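What the Arms Changed at Hanska
Project report, Work and Technology seminar
Vinh Chu
Submitted 2/24/23

I picked Hanska for my project mostly because my cousin's old roommate got me in the door, and I figured a parts packing shop would be small enough to understand in a semester. It wasn't! I visited way more than I planned to, and I still came home every time with a list of stuff I'd forgotten to ask.

Some background first. Hanska packs small fittings and sealed cylinders for other companies. The floor has 38 people on it across both shifts. Last June they started putting in robot arms at the kitting benches, which is the part of the job where you pull pieces and join or line them up before they go in trays. Before that it was all hands. A good kitter could do it without looking down, and I watched Amparo Quintero do exactly that while telling me about her daughter's soccer team.

My question going in was pretty simple: do people here feel like they have more job or less job than before? I talked with five workers and the floor lead, Manaia Paewai, and I sat through two shift changes (the shift change is where all the good complaining happens, so I recommend it to anybody doing a project like this).

The biggest change people brought up was the setup work. Every new move gets tried out in a simulator before an arm is allowed to do it on the floor, and the people who check those runs are former kitters. Tuấn Vi moved over first. He told me he thought it would be a desk job and he'd hate it, but he gets into arguments with the software people, which he likes.
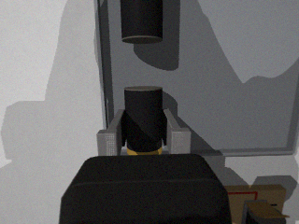

My own favorite afternoon was the one I spent next to Tuấn at the review station. He goes through simulated runs and types a short note on each one, and he's really picky. I kept wanting to pass everything. When the held cylinder is nearly in line with the other one and there's still a gap between them, like it is here, I'd have said great, close enough, next. Tuấn slows way down at that point. He says "nearly" is where your wrist used to do a tiny correction that you never noticed yourself doing, and now he has to put it into words for somebody who has never packed a tray. He also complained about how dark everything is, a black part in a black gripper with shadows across the panel, and he tilted the monitor at me like it was my fault. The log had 1,881 runs in it the day I was there. No, he had not done all of them.

So that's a job that got bigger. Kha Mạc's got smaller, at least the way she tells it. She stayed at the benches and now she mostly loads pieces for the arms and clears them when they stop. She said her shoulders feel a lot better and her day feels a lot longer. I asked if she'd trade back and she thought about it for so long that I wrote "long pause" in my notes and underlined it. Then she said maybe for mornings only.

Pay is touchy. The reviewers got a raise and the loaders didn't, and several people told me that before I'd even asked a question. Manaia says loaders can apply for review training, which runs 30 hours. Kha says the training is held during second shift, when she has her kids. Both of those things are true and I don't think either person has sat down with the other about it.

I also noticed the talking. The old benches faced each other and the new ones all face the arms. Amparo mentioned this before anything about speed or money. She eats lunch with the same people, but she said she used to know what was going on with everybody by ten in the morning.

If I did this over I'd get to second shift earlier, and I'd ask to sit in on the training. I'd also like to compare with Tredier, where they brought in arms but kept the benches the way they were. Manaia gave me a contact there and I haven't heard back yet.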